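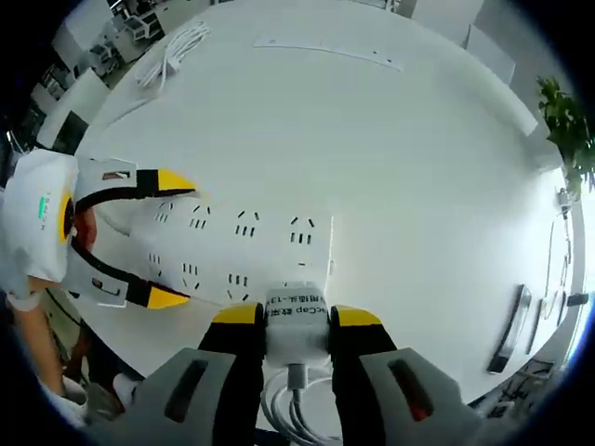
Subject: Re: [sowerby-allotments] Autumn-sown broad beans, worth the bother?
List: Sowerby and Vastville growers
Sent: Friday, 7.40 pm

Earlier on the list, a plot holder from the Vastville side wrote:

> I've only ever sown broad beans in March and they get smothered in
> blackfly every single year. Our neighbours keep telling me to sow in
> October instead. Is it really any better? We're on heavy clay and
> the bottom end of the plot sits wet from Christmas onwards. Also, do
> you sow straight in the ground or start them in pots? I have a
> packet of 40 seeds and don't want to waste the lot.

Oh, do it! I've been sowing in October for years now and I look forward to it more than anything I do in spring. There is something lovely about having a green row standing there in January when the rest of the plot looks like a car park.

On the blackfly: it does help, though it isn't magic. The overwintered plants flower earlier and the tips have toughened up by the time the fly gets going. I still pinch out the top couple of inches once the first pods show at the bottom (steam them with a bit of butter, they're gorgeous). My spring rows always get it far worse than the autumn ones.

Your clay is the bigger question. The beans don't mind cold at all but they hate sitting in a puddle, and a seed that goes into claggy ground in late October will often just rot. I'd split the packet. Put half straight into the top end of the plot, 2 inches deep and a good hand's width apart, in a double row. Then start the other half under cover and plant them out when you get a dry spell.

Beans want depth more than width when you start them off, as the first root goes straight down and sulks if it hits the bottom. Cardboard tubes are the usual answer, but mine go furry and fall apart before the plants are ready. A white paper cup like the one in the second photo does the job very nicely for me. Poke 4 holes in the base with a pencil, fill it with any old compost, push the seed well down and stand the lot in a tray on the windowsill or in a cold frame. When they're a finger high I tear the cup away and plant the whole lump without disturbing anything.
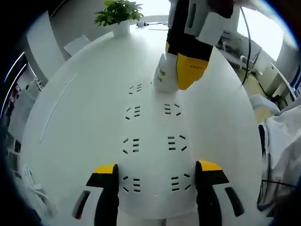 Mice are the other thing. They will go down a row and have every seed out in a night, and they leave neat little holes just to rub it in. Starting under cover gets you past the worst of it. For the outdoor half I lay chicken wire flat over the row and peg it down until the shoots are through, and holly clippings on top seem to put them off too.

Stake them before the winter gales, a cane at each corner with two runs of string. I lost some 30 plants one February by putting that off, and I was cross for a week!

Which variety is your packet, by the way? Some of the spring ones really don't like being out all winter, so have a look at the back before you sow. If it only gives spring months, I've got spare autumn seed in the shed and you're welcome to a handful.

Happy sowing,
Plot by the Nindus Lane gate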